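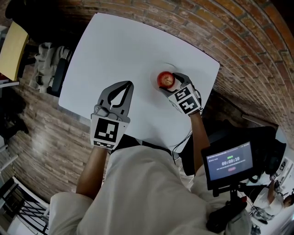 Ayanda Engelbrecht asked whether one apple sitting by itself in a dish really keeps any longer than a whole bowlful, as she buys too many and they go soft on her before the week is out.

Finn Reinholz
Hello Ayanda! It does help a bit, in my experience – apples bruise where they press on each other, and a bad one will soon spoil its neighbours. But the fridge helps far more. I keep mine in the salad drawer in a bag with a few holes in it, well away from the lettuce, and just put one or two out on the table for whoever fancies one (my lot only eat what they can see, bless them). Last June we had a bag go nearly 4 weeks like that and they were still lovely and crisp.

Rollemik
Fridge. And don't wash them till you eat them.

Urnholm
Soft ones make a good crumble, 800 g does our big dish.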